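Robot Software Practicum, Unit 6
Perception, timing, and when to stop trusting the planner
Handout for lab sections. Bring a printed copy, the lab network has opinions about PDFs.

6.1 Where we left off

In Unit 5 you wrote a grasp planner that worked very well on a cube in simulation. Congratulations to the cube. This unit deals with what happens between the camera driver and the motor command, which is where most of your remaining semester will go.

The stack is the same as before. Pliltard runs the perception nodes, Nimex does motion planning, and Rankin is the logger that records everything the other two would prefer to forget. If you are still on the March build of Pliltard, update before lab. The old one silently drops the camera's time stamp and puts in its own, a habit that cost last year's class two weeks.

6.2 Frames, again

Every detection arrives in the camera frame. Every motion goal leaves in the base frame. Between them sits a chain of transforms, and each link has a time attached. With a wrist camera, one of those links moves whenever the arm does, so a correct detection combined with a stale wrist pose gives you a precise grasp on thin air.

The wrist view has a second problem: your own fingers are in it. They are large, dark, and close to the lens, and an untrained segmenter will happily report them as the best object in the room. Apply the finger mask first, then crop to the work region, then segment. Students who reverse the first two steps tend to find the mask no longer lines up with anything. 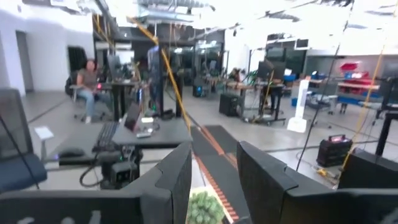

Figure 6.1. Wrist view with both fingers, a small green plant on the conveyor between them, and a great deal of room that the detector should ignore.

Background matters more than people expect. Desks, monitors, chairs, shelving and colored bins all have nice clean edges, and detectors love nice clean edges. Crop by depth where depth is good, and by a fixed polygon where it isn't. Write down which one you used.

Worked example. The Rankin log for Exercise 6A holds 1241 frames. After discarding those with no valid wrist pose within 28 ms of the image, 664 remain. Of these, 362 pass the mask check. So you start with a respectable data set and end up with less than a third of one. Your report should give all three numbers and say where the rest went. "Filtered" is a verb, and it needs a subject.

6.3 Two arms, one table

Nimex plans each arm separately unless told otherwise. Its default assumption about the other arm is that it doesn't exist. You can fix this in two ways:

(a) Shared scene. Each planner receives the other arm's current joint state as an obstacle. Easy to set up, and wrong as soon as the other arm moves.

(b) Swept volume. Each planner receives the other arm's whole committed path. Safer, slower, and inclined to declare that no motion is possible, ever.

Most groups start with (a), have a memorable afternoon, and move to (b). 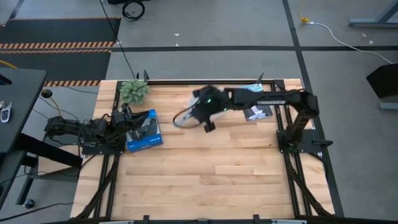

Figure 6.2. Right arm stretched across the upper part of the table, left arm folded with its fingers over the blue box.

Reach is only half of it. A long forearm over the work surface also blocks the overhead view. Items lying under it are partly hidden, and the tracker has to decide whether a half-visible booklet is the same booklet as before. Pliltard keeps a track alive through short gaps. Set that limit too low and your objects multiply. Set it too high and the planner will go on politely avoiding something that left the table long ago.

Motion blur deserves its own line in your config. Lower the detector's confidence weight with wrist speed; do not just raise the threshold for everything and call it tuning.

6.4 Exercises

6A. Replay the log with the stock mask, then with the mask and crop swapped. Plot detections per frame for both.

6B. Add a fixed delay to the wrist pose and find the point where grasps start to miss. State your definition of "miss" before you run it.

6C. Run the two-arm replay under (a) and (b). Report planning time and the number of refused plans. Include the refusals you found insulting.

6D. (Optional) Read chapter 4 of the Wodwood manual on track merging. It is short and bad-tempered, and the table at the end is worth the trip.

Submit code and plots as a single archive. Reports go in separately, four pages at most, axis labels included in the price.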